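Indoor rowing, September block: pacing notes

Wednesday, September 23, 2026

Third week of the block is done, so the numbers go up. The machine is the Brikell with the older flywheel, damper at 4, same as last year. Sessions are logged in Voltovora and exported by hand, as the sync still drops the last split.

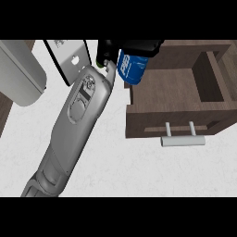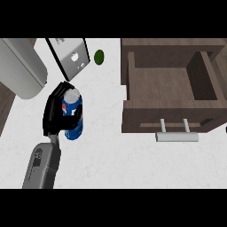 Two renders, both seen from above. The second has the Pepsi can.

The main session was 6 x 1,000 meters with three minutes of rest. I held the first four pieces within a second of each other. The fifth slipped, and the sixth came back only when I raised the rate from 26 to 28. Power per stroke fell over the last two, so the extra speed was all rate. I would sooner fix that than hide it.

Saturday was the 2,000 at the Callilness club. I went out too hard for the first 300 meters, settled, and lost the middle. Drag factor on their machine read higher than mine at the same damper setting, which I should have checked in the warm-up. Next time I will set drag first and ignore the lever.

Total for the week was 964 minutes short of nothing useful, according to the Voltovora summary page, which has a broken field again. I have gone back to the paper log.

Plan for next week: swap the Kushwaha seat pad for the thin one, drop one hard session, and add a long steady row at rate 18. The heel straps also need replacing. The left one slips a notch after half an hour.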